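3.2 Desk plants and the shared office

The second site, Kustmont, is a large open-plan office with white walls and a white ceiling. Plants were left wherever staff had put them, and we asked only that they stay on the desks during working hours.
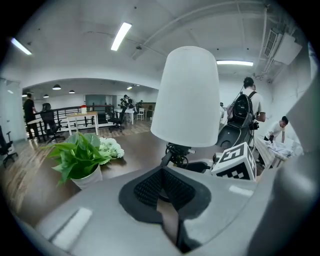

Page last changed: November, 5:12 pm

Figure 4. Potted plant and white flowers on a dark brown desk, Kustmont.

The leafy plant in Figure 4 has broad, glossy leaves and sits in a small white pot. Small pots were the usual choice at both sites — they take up little room, but they dry out sooner. Staff at Timell watered theirs every 5 days, with about 50 mL each time.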